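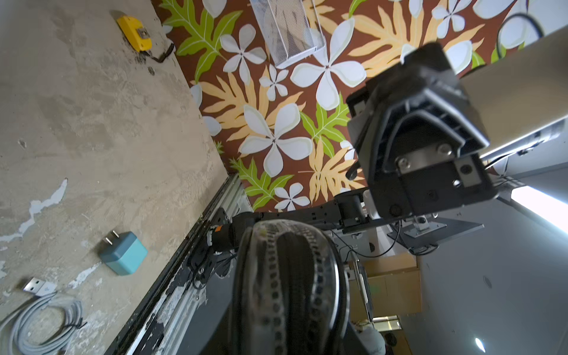
Wallpaper in Small Rooms: Who Puts It Up, Who Regrets It

Print this page | E-mail this page
3 comments

Final report, Housing and Interiors project course. Submitted February 13, 2018

1. What the project was

Wanted to find out why people in Dilness are putting up wallpaper again, the big loud kind, and mostly in small rooms. Bathrooms, box rooms, the bit of hallway behind the front door. Everybody's parents spent years scraping the stuff off. Now it's back and it costs more.

Original question was "is wallpaper coming back." Too big. Got told so at the first review, fair enough. Narrowed to:

- do people choose bolder prints for smaller rooms
- do they get sick of them
- what do they do about hanging stuff on top of them

The third one was added late, in October, after the first few visits. It ended up being the most interesting part, so the report leans that way.

2. Background (short)

Not a history project so keeping this brief. Block-printed paper was expensive, hand made, sheets joined together before printing. Then machine printing with rollers in the 1800s and prices dropped a lot, and ordinary houses got paper. Later on there were vinyl-coated ones you could wipe down, which is why so many old kitchens have it. Then a long stretch where plain painted walls were the thing and paper looked old fashioned. Then the "feature wall," one papered wall and the rest paint.

What changed recently, as far as I can tell, is peel-and-stick. Renters can use it. You don't need a table or a bucket of paste. Several people I talked to had never hung normal wallpaper in their life and did a whole room in an evening (some of them badly, see section 5).

Leafy and tropical prints go in and out. They were big in hotels in the middle of the last century, and came back with the house plant craze. Dark backgrounds seem to be the newer twist. Navy, bottle green, brown. The two paper shops in town both said the dark ones are what get asked for now.

3. How I did it

Questionnaire, paper and online. 279 went out, to people on the town library mailing list plus flyers left at the Drollent paint and paper store. Got 104 back that were usable. A few more came in after the deadline and I had to leave them out.

Also home visits. Less of these than planned. People say yes and then the room isn't tidy enough. Took notes with a sheet: room size, light, how many walls papered, what's hung on them, how long it's been up.
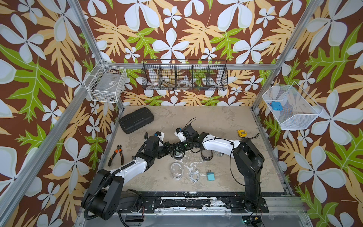

Fig. 2. Dark floral on back and side walls, wire baskets hung over it.

Dilness has about 3000 households so the sample isn't nothing, but it leans towards people who like filling in forms about wallpaper. Known problem. Should have asked at the hardware store too, where the people who are taking it down buy their scrapers.

4. Results: bold print, small room

Yes, mostly. People who had papered a small room were a lot more likely to call their pattern "large" or "very large" than people who'd done a living room. The reason they gave was nearly always the same thing in different words: you're not in there long. You can put up with a lot of flowers in a downstairs bathroom.

Second reason was money. A bathroom takes a few rolls. A living room takes a scary amount, and then you have to match the batch number if you run short. (Batch numbers came up over and over. Two rolls of the same pattern from different print runs can look fine on the floor and completely different on the wall. Drollent will hold extra rolls back for a customer if you ask when ordering. Most people didn't know to ask.)

The print that came up by name the most was Eline. Sold at Drollent, comes in several colors. Big repeat, so there is a lot of waste at the top and bottom of each drop. One respondent wrote a full page on the back of the form about the repeat on Eline and I have included it in the appendix because it is honestly better than my section on it.

How many walls? The feature wall isn't dead but the people who'd papered most recently had tended to go all the way round. Several said one wall looked like they'd run out. With a big dark print on three walls you lose the corners a bit, the eye goes to the flowers and not to where the walls meet. Some people liked that, said it made the room feel deeper. Others said it felt like being in a box. Same rooms basically, opposite opinions. I don't think the survey can settle it.

5. Results: getting sick of it

Here I expected a lot of regret and got not that much. Regret was mostly about the hanging, not the pattern. Top complaints in no special order:

Bubbles. Peel-and-stick over paint that hadn't cured properly.

Seams opening. Bathrooms without a fan, mainly.

Not matching at the last corner. There is always one corner where the pattern can't match, the paper hangers call it the kill point and plan to put it behind a door. First timers start at the door and finish in the middle of the most visible wall. I heard this story so many times I added a box for it on the visit sheet.

Crooked house. Older houses at the Shearer Street end of town have no straight walls at all, and a vertical stripe will tell on them instantly. Leafy prints are more forgiving.
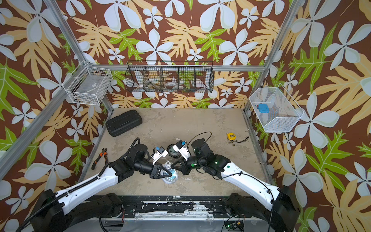

Which is maybe part of why leaves and flowers sell so well here and stripes don't. The store said the same, stripes get returned. Nothing about fashion, just plaster. I'd have liked to compare the Shearer Street houses with the newer ones out by the school but there weren't enough visits to do it properly. Future work.

People who did get tired of the pattern itself had usually got it in a room where they sit still. Desk in front of it, or a bed facing it. One person turned the bed round instead of repapering. One painted straight over it and could still see the leaves when the sun was low, and has decided she likes it.

6. Results: hanging things on top

OK so this is the part that grew. Small rooms need storage and storage goes on walls. So you pay for nice paper and then cover it. I asked what people had put on their papered walls and sorted the answers into three groups.

Solid shelves and cabinets. Hide the print completely. People with these were the least happy, several used the word "waste." Also leaves marks when removed, since the paper around it fades and the bit behind doesn't.

Hooks and pegs. Fine, but then you hang coats on them and the coats hide it. Hooks in peel-and-stick also pull it off the wall when overloaded. Adhesive hooks are the worst, they come off and bring a leaf with them.

Open wire baskets and racks. Happiest group. Pattern carries on behind it. Cheap too.

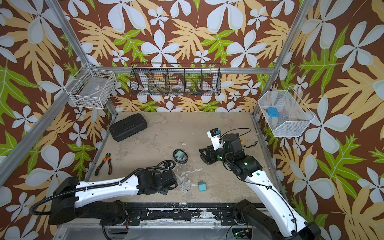 The downside of open wire, and it came up in almost every form that mentioned it, is that you can see what you put in. It only looks good if the contents look good, or if there's not much in there. Color of the wire matters more than I thought it would. White wire stands out against a dark paper, black sinks into it. Then the contents do the opposite. In the photo with the divided black mesh basket on the back wall the basket itself is quiet enough against the brown but the white coiled cable in it comes right through the grid. So a black basket hides itself, not your chargers. A couple of respondents had worked this out on their own and lined the basket with a bit of leftover wallpaper, which is a really good idea and uses up the offcuts from the big repeat. I tried it at home. Works, cut the paper slightly too small or it curls.

Fixing into the wall: screws are better then adhesive, everyone agreed. Cut a tiny X in the paper first with a blade, fold back the flaps, drill, screw, flaps go back down when you take it out. This came from the paper shop. Otherwise the drill bit grabs the paper and twists it.

Height. Baskets at eye level break up the pattern the most. People who hung them low or right in a corner said they stopped noticing them.

7. Problems with the project

- Late start on visits, see above.
- Question 6 on the form was badly worded ("Do you like your wallpaper less or more?" less or more than what). Had to throw it out.
- Didn't ask renters vs owners. Big miss. Peel-and-stick is mostly a renter thing and I can't show it.
- Store data is just what staff told me, no sales numbers. They were nice about it but no.
- Didn't measure light. Wanted to, borrowed meter had a dead battery and then it was due back.

8. What I'd tell someone papering a small room

Buy one more roll than you think, same batch, keep the label. Start opposite the door and end behind it. Live with a taped-up sample for a couple of weeks, somewhere you can see it at night as well, becuase dark prints go nearly black under a weak bulb. Let new paint cure. Decide where the storage goes before the paper goes up, and put screws in for it. If it's a room you sit in, maybe go plainer on the wall you face.

Appendix A: questionnaire
Appendix B: visit sheet
Appendix C: the page about the Eline repeat, typed up with permission

Appendices are in the paper copy at the course office, too big to upload.

3 comments | Print this page | E-mail this page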